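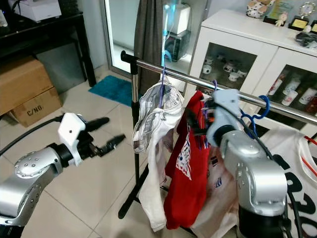 Right gripper in among the shirts, left one open and waiting its turn.

5 min read

A thread on clothes racks, and why our planner hates them. 1/

I write motion planning software for a two-armed setup at Rurance. For most of January I worked on boxes. Boxes are lovely. A box has a shape and it keeps it while you think. Then somebody on the Mirnham project asked for hangers and I said sure, how hard can a hanger be.

A hanger is a thin bit of plastic with a hook at one end and a shirt attached to the other. To the depth camera it's mostly a rumour. The hook goes over a chrome rail, and chrome, from the depth camera's point of view, is a mirror that resents you.

Our first map of the rack had the rail in five pieces, none of them in line. The planner looked at the gaps between the pieces and decided those were perfectly good places to put an elbow.

The fix for the rail was boring. Stop trying to see it. Find the black pole, find the end fitting, fit a line, and draw a solid cylinder where the rail has to be. It's cheating in the sense that all geometry is cheating. Collision checks went from fiction to merely pessimistic.

Clothes are the other half. If you mark every shirt as an obstacle, the planner will tell you there's no path to any hanger, and it's right, because the hangers are surrounded by shirts. If you mark no shirts as obstacles, it drives a forearm through the lot like a kid running through washing on the line.

So we've got a third category now. Solid, free, and what the code calls "soft", which you may touch if you're polite about it. Polite means a speed cap and a force threshold. Després, our planner (named after a street, don't ask), treats soft space as a toll road. You can go through, you'll pay for it, and it'll look for another way first.

Tuning the toll took longer than writing it. Too cheap and the wrist ploughs through sleeves. Too dear and the arm goes the long way round the pole, elbow up, like someone trying to reach the back seat while driving. I've got a folder of those. It's my favourite folder.

Worst bug of the lot - the grasp scorer liked printed shirts. Big graphic on the front, strong edges, high confidence, terrific, that must be a hanger. It spent a whole afternoon making careful, well-planned approaches to a logo.

We logged 3047 grasp candidates that week. 570 of them were on artwork. I put the number in the weekly report and got back a single thumbs up, and I've been trying to work out the tone of it ever since.

What helped was making the scorer check its neighbourhood. A hanger candidate now has to sit within a set distance of the fitted rail, or it's thrown out before it ever gets to Després. One line of config. I'd rather not say how many lines I deleted to get there.

Two arms is its own comedy. Both planned at once is slow. One at a time is quick, but the second arm has to treat the first as furniture, and the first is never where the furniture was when planning started. For now we plan the right arm, freeze a swept volume around it, then plan the left. The left arm spends a lot of its life open-fingered and patient.

Replanning budget is 20 milliseconds. We hit that on boxes. On the rack we hit it when the rack feels like it. Next job is caching the soft regions between cycles, so we're not rebuilding every fold of every shirt each time a sleeve moves a centimetre.

The log viewer is called Indham and it's a bit rubbish, but you can scrub through a plan and colour the path by toll paid, and that's been worth more to me than any of the plots. If you're doing cloth, build that first. Mine came last, obviously.

Right, back to it. Somebody's just asked me about socks.

Filed under: Motion planning, Cloth, Regrets

Search this thread... Go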